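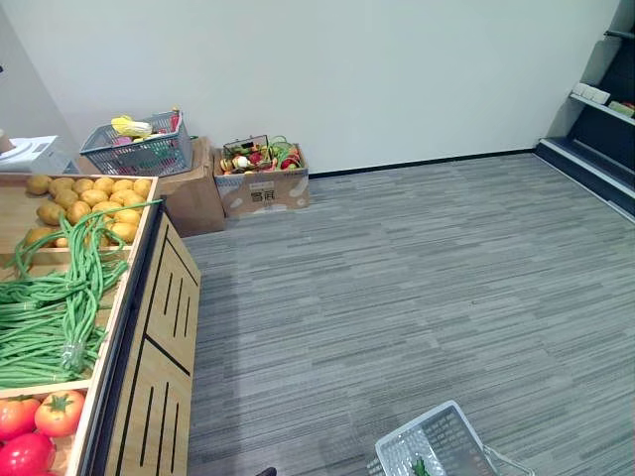
Kendov pick study, pre-run safety check, produce corner and dining side
June 10, 2026
Checked by: Dace Siliņa

1. E-stop, both sides. OK. Pressed twice, arms held.

2. Gripper tips. OK. Left pad worn, swap before next block.

3. Joint limits file. OK, same one as May. Checksum matches.

4. Floor clear on drive path. NOT OK. Paper cup on its side on the carpet, small tan packet further right, specks under the round table. Pick up before any base motion. Drops were over 30 last block so sweep between sets, not just at the end.

5. Basket on side table. Pass w/ comment. Raised handle is a snag risk on retract. Multa planner treats basket as a plain box, doesnt know about the handle. Keep the 26 cm lift for now.

6. Boxes by the wall. Pass. Don't let anyone shift them mid block, the scene map is only taken once.
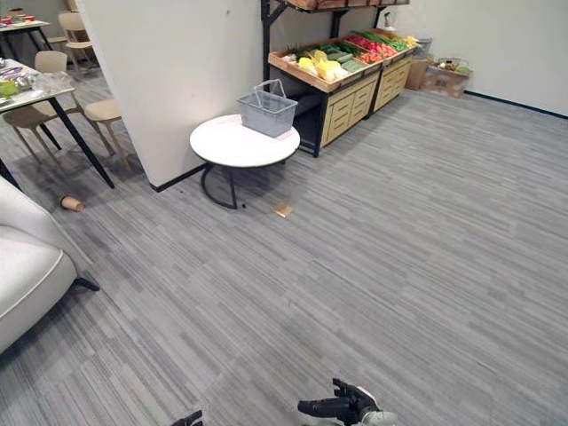
7. Furniture clearance. Chair legs are thin and the depth map loses them, so slow zone stays on near the dining table. Armchair leg same problem. Slow zone trials get there own tag in the log, otherwise the timing result is junk.

8. Logging. OK. 1000 grasps per condition, Jaunzems baseline first, then ours. Do not mix in one session!! We lost a day to that in May.

9. Person in area. One spotter, hand on stop, outside arm reach. Sign the sheet.

10. Force cutoff. Not tested today. Needs doing before the tomato set.

Status: HOLD on 4 and 10. Rest good to go. Recheck 4 after sweep, intial here when done: ____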